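Caring for Household Towels
Bustmont Residents' Services, Home Care Information

Towels are among the most frequently washed items in any home. The following guidance applies to bath, hand and kitchen towels made of cotton terry.
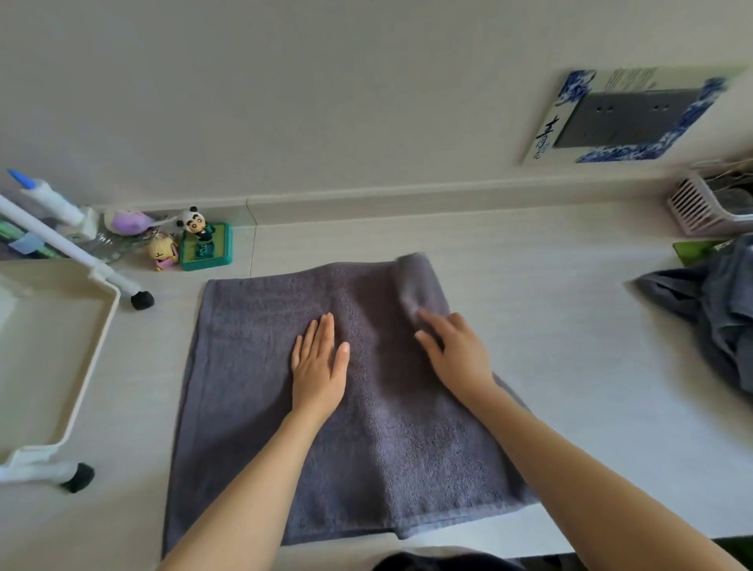 Before First Use
New towels should be washed once before they are used. Many are sold with a finishing treatment that makes them feel soft in the store but keeps them from absorbing water well. Dark colors should be washed alone for the first few loads.

Washing
Bath towels should be washed after every three or four uses. Kitchen towels require more frequent washing and should be changed daily when raw meat or fish has been prepared. Residents are advised to:
- Fill the drum no more than two-thirds full.
- Measure detergent according to the package. Excess detergent remains in the loops and makes the fabric stiff.
- Omit liquid fabric softener, which leaves a coating on cotton.
- Close zippers and hooks on any garments in the same load, as these pull threads.

Odors
A sour smell usually means that a towel has stayed damp too long. Wash it in the warmest water the care label permits, with one cup of white vinegar and no detergent, then wash it again in the usual way. Vinegar must never be combined with chlorine bleach. The laundry room washers in the Eshun building should be left with the door open between loads.

Drying
Shake each towel firmly before drying to raise the loops. Tumble dry on medium heat and remove promptly. On indoor racks, leave space between items and open a window for at least 30 minutes.

Pulled Loops
A pulled loop should be trimmed level with the surface using small, sharp scissors. It should not be tugged. Frayed hems may be restitched by machine with a narrow zigzag.

Folding and Storage
Fold towels only when completely dry. Smooth the towel on a flat surface, fold it in thirds lengthwise, and then fold it in half twice. Place clean towels at the bottom of the stack so that all are used in turn.

Questions about laundry facilities may be directed to Kurniawati Sinaga at the Residents' Services desk.

Page last reviewed Tuesday, March 26, 2024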